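Our sorting room at Trenurine has 20 benches, and by September two of them will be run by a robot. I have worked there long enough to have an opinion about it.

The job is dull. A part comes to you, you look at it, and you put it in the red tray or the blue one. On a full shift I do 517 of them. The target is 500, and the extra ones get you nothing. My wrist hurts most evenings. I won't pretend the work is a craft.

Bromard, the company selling us the system, ran the job in simulation first and showed us the results in the break room.
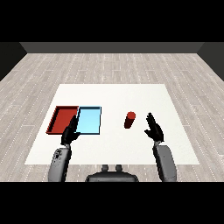
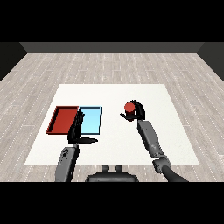
Red cylinder, red and blue trays, two arms with black hands.

My objection is about what gets left off the plan. When a bad batch comes in from Dagdag, the people at the benches catch it, and they catch it by talking to each other. Jytte Ingvarsson at the next bench has stopped the line twice over parts that measured fine and felt wrong. That isn't in her job description and it isn't in the quote from Bromard either.

Management says everyone on those benches will be retrained as operators. I would like to see the pay grade in writing before I call that good news. I would also like the operators to have the right to stop the machine without asking a supervisor, as we can now. The Dirkska plant got both in its agreement. We should ask for the same before the arms are bolted down.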